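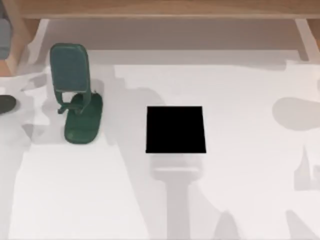 Rules for sim scenes before we let a policy near the real arm?

Posted by statley_bench

Small shop, one arm, everything gets tried in simulation first. My lead wants a written rule sheet for scene setup by the end of June and I got handed the job. We render a white tabletop, a few props, some furniture in the back. Right now everyone builds thier own scene and nothing compares.

Stuff I need to settle: how many runs before we call a grasp OK, what has to stay fixed, what can change, and does the background furniture matter or am I wasting time on it. Not looking for a full safety standard, we have that for the real cell. Just sane practice for the sim side. Links to long papers are fine but plain words are better.

MacBrayne_fan
9 votes

Did this at Ronditz last year. What stuck:

Write the pass number down BEFORE you run. Ours was 102 runs per prop, fail if more than 10 miss. Pick your own numbers, but don't change them after you see results. We did that once and had to toss a month of work.

Save the seed and the scene file with every run. No seed, run doesn't count.

Log near misses seperately. Finger clips the prop but the grasp still works = near miss, not a pass.

Keep furniture in. A drawer handle behind a straw, both white, will mess with a vision model way more than a bare wall. Shadows too. If your real room has a cabinet, put in a cabinet. 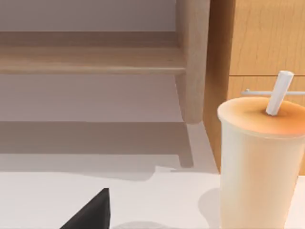 Domed cup near the cabinet, straw crossing the drawer handle, gripper finger low on the left.

For tall stuff like that, one rule: set a minimum side clearance on approach and check it in the log, not by eye. Ours was 18 mm. Straw counts as part of the cup. People forget the straw.

postmont_dan_the_van
2 votes

just randomize everything imo. lights, props, table, all of it. worked for us

statley_bench

Randomize everything but then how do I compare week to week?

MacBrayne_fan

You don't. Two sets. One frozen set, ours has 13 scenes, nobody edits it, any change means a new version number. Then a random set for training and general poking around. Never train on the frozen ones. Sign-off only off the frozen ones.

Also one person owns the frozen folder. Read only for everybody else.

gripperpads
4 votes

Agree w/ the two sets. Would add, a sim pass is permission to try it slow on the real arm, that's all. Our sheet says reduced speed, hand on the stop, first session only with the person who wrote the scene in the room. And match the finger shape. We had the wrong fingertip in sim for weeks, every number was junk.

Not sure about the 18 mm, depends on your fingers. Measure yours first.

statley_bench

Good, stealing most of this. Will post the sheet once my lead has been over it.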